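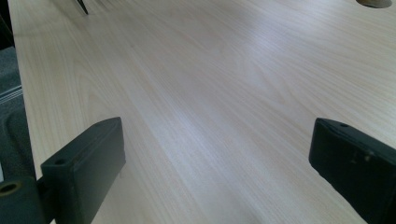
Filed under: Grippers

Monday, May 21, 2018

Two weekends with the Zetar fingers

So I finally have both sets of fingers for the handheld gripper, and I've spent the last two weekends going back and forth between them like a kid with two bikes. Short version for the people who emailed: I'm keeping the black Zetar pair on for now, and I'm pretty excited about it!

Some background if you're new here. I've been using the Raludach fingers since December. They're softer, they're slimmer at the tip, and they're great on anything light — paper cups, sponges, the foam blocks I use for practice. What they don't do well is stay parallel. Squeeze a full water bottle and the tips spread apart, and then the bottle starts to tilt and you get to mop.

The Zetar ones are plain chunky blocks with a beveled top and a small round hole up near the tip. They don't look like much. But wow, they are stiff. Same bottle, same grip, no tilt at all. I did 16 lifts with each set and dropped the bottle 2 times with the Raludach pair and never with the Zetar pair. I know 16 is nothing. I'll do more.

The part I didn't expect to care about is the view from the camera. With the slim fingers I could see nearly everything in front of me. The blocks come up into the bottom of the picture on both sides and eat a good bit of it, so a small part lying close in can vanish behind one of them. The gap in the middle is wide when they're open, though, and once I got used to coming at things from a little farther back it stopped bothering me.

Glare is the bigger headache. My desk is pale wood and the light bounces straight off the middle of it, right where I tend to put things down. The grain washes out in that patch, and so does anything white. I moved the start spot closer to the left edge, which helps. Zbigniew Michalski wrote to suggest a matte cloth, and I'll try that next (thank you!).

The right finger already has a few pale scuffs on its face. They don't bother me, but I'd like to know if they change the grip at all, so I'm going to wipe both faces down before every run and keep a note of it.

Also on the list: the Sostau controller. Right now everything goes through the old Duda board, and there's a tiny lag between my hand and the fingers closing. My log is up to 1,759 grasps on that board and I still notice it every time. Zetar sells a rubber pad that fits over the blocks too, and I have a set coming. If you've used them on glass, please leave a comment, I'd love to hear how they held up.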